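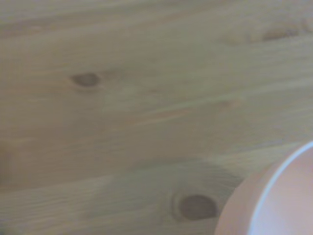
*pine board, one small knot toward the left*

## Soap finish or hardwax oil on a pine kitchen table?

**ornance_hill** · 14 July 2018

I have a pine table to finish before my sister moves into her new place in Aston. It's a plain farmhouse type, and it will get used for every meal and for homework. She wants it to stay pale. She does not want it orange in 2 years like our parents' cabinets.

I've read about soap finish and I like how it looks on other people's furniture. I've also read that it's a lot of upkeep. Hardwax oil seems to be what everyone uses now. Has anyone lived with either one on softwood? Most of what I find is about oak and beech.

---

**Bakke1546**

Soap. We've had it on a pine table for 11 years. Real soap flakes, no perfume, no added oils. Dissolve in hot water, let it cool, wipe it on with a cloth, wait a few minutes, wipe off the extra. Let it dry overnight, knock back the raised grain with a fine pad and do it again. I did five coats to start. Now I do one when it starts to look thirsty.

It does stain. Red wine left overnight will leave a mark. Most marks fade after a wash or two with the same soap.

---

**rpm_dan**

I'll disagree with that. Soap finish gives you almost no protection. Pine is soft and soaks up everything, so you get water rings, grease spots and marker, all of it right down in the wood. For a kid's homework table I'd use hardwax oil, the kind with a little white pigment in it. Two thin coats. Wipe off every bit you can, or it stays sticky.

The clear version will warm the color up the day you put it on. The white-tinted one mostly cancels that out.

---

**Bakke1546**

Our kids did homework on ours. It has marks. It's a table.

Also, when hardwax oil wears through in the spot where somebody sits every day, the patch you put on doesn't always blend. With soap you just wash the whole top again.

---

**Atif Pirzada**

I've used both, and I think you're each right about your own house. A few things apply whichever one you pick:

- Pine darkens from light as well as from the finish. Move placemats and bowls around for the first few months or you'll have pale shapes under them.
- Don't sand too fine. I stop at 150 for oil and 180 for soap.
- Knots can bleed resin. Wipe them with denatured alcohol, let them dry, and check them again after a warm week.
- Put the first coat on the underside too, so the top doesn't cup.

On the orange cabinets, I'd bet those were oil-based poly. It yellows a lot more than either of the finishes you're asking about.

---

**ornance_hill**

Thanks, all. Atif, they were poly, my dad did them himself. I didn't know about the underside. Would shellac over the knots be a bad idea under soap?

---

**Atif Pirzada**

Under soap, yes. The soap won't get into the wood there and you'll have a shiny spot. Under paint it's the right thing to do.

---

**pratitia**

Do a test board first. Use an offcut from the same lumber if you have it. Soap on one half, white oil on the other, then put coffee, olive oil and ketchup on each and leave them for an hour. Let your sister pick. She's the one who has to wash it.

---

**rpm_dan**

Agree with the test board. Leave the coffee overnight though. An hour proves nothing.

---

**Rizwan Kakakhel**

Is anyone using lye before the soap? I was told that's how you keep pine from yellowing.

---

**Bakke1546**

Yes, wood lye, the kind sold for floors. Gloves and goggles, windows open. It raises the grain badly, so plan on extra sanding. I skipped it on the table and used it on the bedroom floor. The floor has stayed lighter.

---

**ornance_hill**

I have two offcuts from the legs, so I'll try soap with lye on one and the white oil on the other. I'll post the stains when I have them.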